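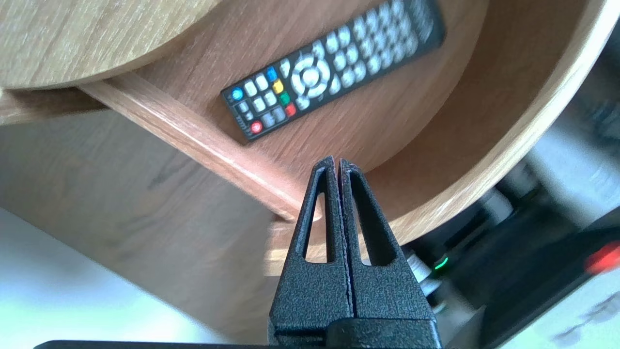

Why did the gripper report "object held" when it had nothing between its fingers?
The driver decides on a grasp from motor current only, and two fingers pushing on each other give the same current as two fingers pushing on a thin object. It does not look at the finger position at all.

Notebook, November, started 9:40 in the morning

Writing this while I still remember the order of things. The task is the same as last week: take the TV remote from the curved wooden shelf, lift it, put it in the tray on the table. Arm software is the Rultside branch with the new grasp check. Fingers are the Espinoza ones with the triangular opening, both mounted new before this series.

First runs were good. On run 12 the fingers closed in front of the rim of the compartment, too early, and the remote stayed on the shelf. The program wrote "object held", the arm lifted, moved to the tray, opened, and wrote "success". I was looking at the log and not at the arm, so I noticed only when the tray was empty. I stopped after run 17 to look at everything properly. In the log there are two more runs with the same pattern, 14 and 17. So the success number that I sent to the Grusora people in the morning is wrong and I have to correct it. Please do not use it.

What I checked:

Current at closing. In the good runs it rises when the fingers touch the remote and stays flat. In the bad runs it rises later and also stays flat, at nearly the same level. With only this signal I can not separate them either.

Finger position. It is in the log, but the grasp check never reads it. Position counts go from 0 (closed) to 2000 (open). In all three bad runs the last value is 0. In the good runs it stops much earlier, because the remote has a thickness. The information was there all the time.

Old branch. It had a position check. Somebody took it out when we changed to the Briltance motor driver, I think because the counts had the opposite direction there and every grasp was called empty. The comment in the code says "temporary". I could have seen this in the review and I did not.

Why the fingers closed too early is a second question and I want to keep it apart from the first. The shelf is curved and its rim is higher than the surface where the remote lies. The approach goes in a straight line and the stop condition is the wrist force. My guess is that the finger base or a fingertip touches the rim, the force goes over the limit, the program thinks it has arrived at the shelf surface, and closes. I moved the arm by hand along the same path and felt a light contact at the rim two times out of five. Not a proof. I want to see the force curve together with the height before I write it as the cause.

Safety note, for everybody who uses this cell. After a false "object held" the arm moves with the payload setting of the remote, so the contact detection is adjusted for a mass that is not there. Also the fingers keep pressing on each other during the complete transfer. After run 17 the gripper motor showed 94 percent on the thermal load counter. The driver stops by itself at 100, but then the fingers go loose, and with a real object in the hand it would fall. Until the fix is in, please stay at the stop button and do not leave the loop running during lunch (I did this last week, it was not a good idea).

Changed today:

Grasp check now needs both conditions, current over the limit and position above a minimum. I put the minimum at half of what we see with the remote. Sign of the counts corrected for the Briltance driver.

If the position is under the minimum, the program writes "empty grasp", opens the fingers, goes back to the start pose and waits for a person. No automatic retry for now.

Holding current goes down after the grasp is confirmed.

Tested at 15:20 with the remote taken away on purpose. "Empty grasp" every time. With the remote put by hand between the fingers, "object held" every time. I did not yet test with something really thin — a card or a sheet of paper will probably be called empty with this minimum, so the value must come from the object file and not be fixed in the code.

Open:

Record force and height together for the approach over the rim.
Try the approach from higher, then straight down.
Go through the older logs of this branch for position 0 with "success". The first series is also suspicious to me now.
Corrected number to Grusora, before they put it in their slides.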